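Trindura Blurbs

A collection of back-cover and catalogue descriptions for comic novels in English, with labels for tone, plot type and how much of the ending is given away.

Version: October 2021

Contents

What is in the collection
Where the texts came from
Files
Fields
Labels
Known problems
Loading the data
Licence and removal
Changes

What is in the collection

There are 2,292 blurbs, one per title. Each is the text a publisher or author used to sell the book, taken from the back cover, a catalogue or the author's own page. Only novels are included. Joke books, memoirs by comedians and collections of newspaper columns were left out, even where a shop had shelved them with the fiction.

The books are mostly from small presses and self-published authors. Large publishers are under-represented, as we could not get permission for many of their texts. If you want to study how bestsellers are described, this is the wrong collection.

All blurbs are in English. British and American spelling both appear and neither has been changed. Translated novels are included where the blurb was written in English for the English edition. Blurbs that had themselves been translated were dropped.

Where the texts came from

Most of the texts were supplied by Dehghan, a distributor that handles stock for independent presses. Its catalogue entries come with a subject heading, and we took everything under humorous fiction, then read through and removed what did not belong. The rest came from the Rusov list, a sign-up page where authors could paste in their own blurb and tick a box to allow reuse.

The two sources read differently. Dehghan entries have usually been through an editor and tend to be short. Rusov entries are longer, often name the main character in the first sentence, and are more likely to end on a question. The source field lets you separate them, and you should probably do this before comparing anything by length.

Praise quotes from reviewers were removed, along with prices, ISBNs and lines such as "Now a major film". Where a quote was woven into a sentence and could not be taken out cleanly, the whole blurb was dropped.

Files

blurbs.csv holds the texts and basic fields.
labels.csv holds the final labels.
labels_raw.csv holds the labels as each reader gave them, before disagreements were settled.
guide.txt is the guide the readers worked from.

The files are UTF-8. Fields are separated by commas and the text field is always in double quotes. Line breaks inside a blurb are kept, so a reader that treats every line as a new row will fail.

Fields

id: a short code, unique within the collection. Codes of removed titles are not reused.
title: as printed, including any subtitle.
source: dehghan or rusov.
series: yes or no. Yes if the blurb says the book belongs to a series, whatever the truth of the matter.
text: the blurb.
audience: adult or young adult, as stated by the source. Blank if not stated.

There is no author field. Some authors on the Rusov list asked for their names to be left out, and it was simpler to leave out all of them. Names do turn up inside the blurbs now and then ("from the author of...") and these have been replaced with AUTHOR.

Labels

Each blurb has 4 labels.

tone: dry, broad, dark, gentle or mixed. Mixed means that two tones are clearly present, and should not be read as "could not decide".

plot: the main engine of the story as the blurb tells it. Values include romance, crime, workplace, family, travel and fame. The full set is in guide.txt. A blurb gets one value only. A novel about a failing comedian who solves a murder is crime if the murder comes first in the blurb, and fame otherwise.

reveal: a score up to 5, where the top score means the blurb tells the reader how the book ends. Very few blurbs reach it. Scores in the middle are the least reliable.

claims_funny: yes if the blurb says outright that the book is funny ("hilarious", "laugh-out-loud", "a riotous romp"). A blurb that only makes jokes is marked no.

To check agreement, 300 blurbs were labelled by two readers working apart. Agreement was good for claims_funny and plot, fair for reveal, and poor for tone. Most of the tone disputes were between dry and dark. The readers then talked through every case where they differed, and guide.txt was rewritten in two places as a result. Blurbs labelled before the rewrite were looked at again.

Known problems

Some blurbs are near copies of each other. Authors of long series often reuse the same opening paragraph, and we have kept these because they are real blurbs for different books. Use the series field with care, as it misses any series the blurb does not mention.

The young adult part is small and nearly all from one source.

A few Rusov texts were cut short by the sign-up form. We repaired those we could by asking the author. The others end in mid-sentence and are listed at the foot of guide.txt.

Jokes about nationality, religion, weight and age appear in the blurbs and have not been removed. Filter the text yourself if it will be shown to the public. 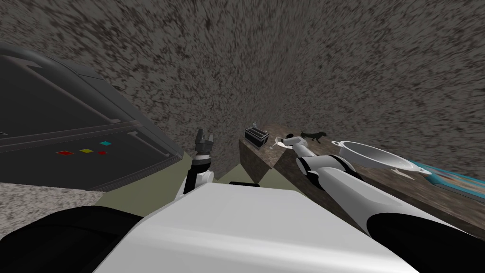

Computer render: two-armed robot at a table, right gripper over a small white plate.

Loading the data

Any spreadsheet program will open the files. For scripts, the Flendik package has a loader that joins blurbs.csv to labels.csv on the id field and returns one row per title. Blank audience values come back as empty strings.

There is no fixed split into training and test parts. If you make one, keep books from the same series on the same side.

Licence and removal

The labels and the guide may be used for any purpose with credit to Trindura. The blurbs remain the property of whoever wrote them and may be used for research and teaching only. Authors and presses can ask for a text to be taken out, and it will be gone from the next version.

Changes

Texts withdrawn by their authors in February removed from all files.
reveal added as a label.
Stray HTML codes in Dehghan entries cleaned up.
Spelling of "humourous" in guide.txt corrected.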